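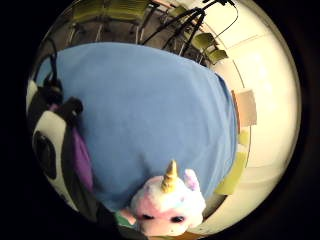
Filed under: Short Stories, Machines

The Horn

Omid Shirazi had 198 episodes of the unicorn, and the policy still put it in the wrong place.

The task was simple to say. Pick the toy from the blue cloth and put it on the left side. The arm at Treda could do it with the brown bear and with the rabbit. With the unicorn, it came down well, opened its fingers, and then waited above the horn for a long time, like a person who has forgotten a word. After that it closed on air, a little too high, and carried the air very carefully to the left.

"It is the depth," said Siamak Kazemi. He was the older one, and he said this of most problems. "The horn is shiny. Your estimate jumps."

"I took the depth out in September."

"Then it is the horn without the depth."

Omid did not answer. He opened the replay tool again and moved slowly through the episode with the arrow key. The fisheye view made the whole room round. The olive chairs leaned together at the top, and the wall bent around the cloth. At the bottom of all this the unicorn looked down with its black eyes.

The replay tool was his own work. He had written it in the first winter, when the company was still in Gredby and had one heater. It drew the predicted path as a line of 15 small dots, each one a position where the gripper wished to be. He was proud of the dots. Siamak called them the ants.

Tonight the ants went to the horn. In every frame they went to the horn. They started well, turned toward the body, and at the end they climbed up and gathered at the golden tip.

"It believes this is the handle," Omid said.

Siamak came with his tea and looked over his shoulder. "Who recorded these?"

"Me. Most of them."

"And how do you pick it up?"

Omid wanted to say, by the body, of course. But he stopped and opened the first demonstration. Then the next, and one more. He watched his own hand, or not his hand, only the view from the tool that his hand was holding. It came near the unicorn and went a little up, toward the horn. It stayed there for a moment. Then it went down and took the body.

It was so in all the ones he opened.

"You say hello to it," said Siamak.

"I am checking the angle."

"You say hello to it, and then you check the angle."

Omid's daughter had a unicorn like this one in Cletwood, at her mother's house. When he telephoned in the evening, she held it to the screen so close that he saw only the horn and a piece of ear. He would touch the screen with one finger, and she would laugh. He did not tell this to Siamak. He only sat with his hand on the mouse.

"The pause is the problem," he said after some time. "In the pause the action is almost zero. The model arrives there, it sees nothing is moving, and it predicts more nothing. Then it closes because in the data the closing comes next. It has no idea it should go down first."

"So cut the pause."

It was not difficult. He wrote a filter that removed the frames where the gripper moved less than a small limit, and he marked the turn toward the horn by hand, episode by episode, so the path could go directly to the body. Siamak went home before nine. The old Bahrami server in the corner began to make its noise. Training would take 3910 steps for the short test, and Omid watched the first 800 of them, although there was nothing in them that needed a person.

While he waited, he went through the demonstrations again. They looked strange without the pause. The tool came in, took the toy and left, like somebody in a hurry at a shop. He supposed this was good data. He had explained to new people many times that the best demonstration is a boring one.

Before he started the final export, he made a second folder. He copied the old episodes there, all of them, with the pause still inside. The tool asked him for a name and a reason. He typed "hello" for the name, and he left the reason empty.

Then he looked at the clock. In Cletwood it was still early enough to call.

12 comments · 47 shares

Get new stories by email. You can unsubscribe at any time.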